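Neue Bauklötze für die Spielkisten: Zodemport bringt Rot und Grün nach Idley

Mittwoch, 29. August 2018 | Pressestelle Zodemport

12 Mal geteilt | 2 Kommentare

Große Freude in Idley: Die neuen Bausätze von Zodemport sind da!

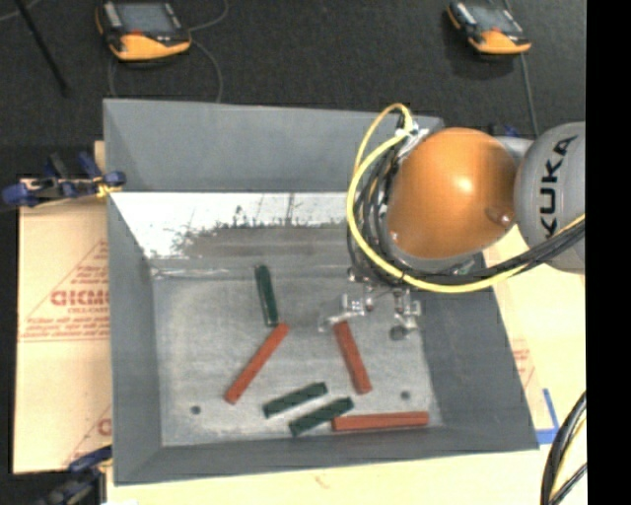 Ab sofort können Kindergärten und Horte die länglichen Klötze in Rot und Dunkelgrün kostenlos ausleihen, und zwar gleich kistenweise. 86 Sätze liegen im Lager bereit, zusammen sind das rund 800 Klötze für Türme, Brücken, Zäune und alles, was den Kindern sonst noch einfällt.

Den Anstoß gab der Spieltag im Mai, bei dem die ersten Mustersätze auf dem Boden der Turnhalle landeten und bis zum Abend nicht mehr eingeräumt wurden. Damals entstand auch der Wunsch, bei nur 2 Farben zu bleiben. Wir finden das immer noch wunderbar: Die Klötze lassen sich schnell sortieren (oder eben munter durcheinanderwerfen), und beim Bauen ergeben sich ganz von selbst Muster.

Die Ausleihe läuft über die Spielothek Cuervo. Jede Einrichtung darf einen Satz vier Wochen behalten, eine Verlängerung ist möglich, solange keine Vormerkung vorliegt. Zurück kommen die Klötze bitte vollzählig und trocken abgewischt. Einzelne Ersatzklötze gibt es ebenfalls bei Cuervo.

Und es geht weiter: Im Herbst folgt mit Trirus ein Bauheft mit Vorlagen für kleine und große Baumeister. Wir sind sehr gespannt, was damit alles entsteht!

Weitere Meldungen
Spielothek Cuervo mit neuen Öffnungszeiten
Rückblick auf den Spieltag in Idley
Trirus: Vorlagen für das Bauheft gesucht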